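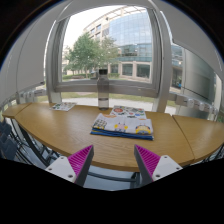
Re: [open-day] Golob visit, what are we showing??

Quick one between meetings, sorry. Answers under each bit.

> Are we still on for 8th July? The note on the Erkirbridge page says
> October and I've had 2 people ask me already.

Still July. October is the Dremach one, somebody pasted the wrong line. Will get it changed tonight if I can remember the login.

> What do visitors get to do? Last year was all slides and the
> feedback wasn't kind.

Hand-held gripper first, at the table by the window. Visitor takes the grip, closes the fingers on the folded robot cloth, lifts, puts it down again further along. Then the water bottle. Then the sticker sheets if they're feeling brave, flat things are horrid to pick up and it's good for them to find that out for themselves. After that we go next door and they watch the Julleo arm have a go at the cloth. No slides. Maybe one slide.

> How many per group? Golob gave me 129 names and I don't see how
> they all get a turn.

They won't. Groups of 10, nine minutes at the table, anyone who wants longer comes back after lunch. Not everyone on a list like that turns up anyway. Could do with a second person on the door to keep the groups apart, any takers?

> Do we need anything on the table besides what's there now?

Don't think so. Please don't add mugs. Cap stays ON the bottle, screwed down tight. And leave the cloth folded between groups, printed side up, or the next lot spend their whole turn straightening it out.

> Can children have a go?

Yes with a grown up next to them. The pink pads are fine, grippy but soft enough, just keep fingers out of the gap when someone else has the handle. They can try the stickers too, but no peeling them off till the end pls.

Still to sort:
- spare pads, I've only got the one set
- who's talking during the Julleo bit
- parking at Erkirbridge, the front is shut to coaches
- badges, have asked Golob twice now, no aswer

If you're demonstrating, come a bit early and have ten tries at the cloth before the doors open. It's harder with people watching. Let visitors miss, don't grab it off them.

Got to run, will send the rota tomorow. Shout on the list not to me direct, my inbox is a state.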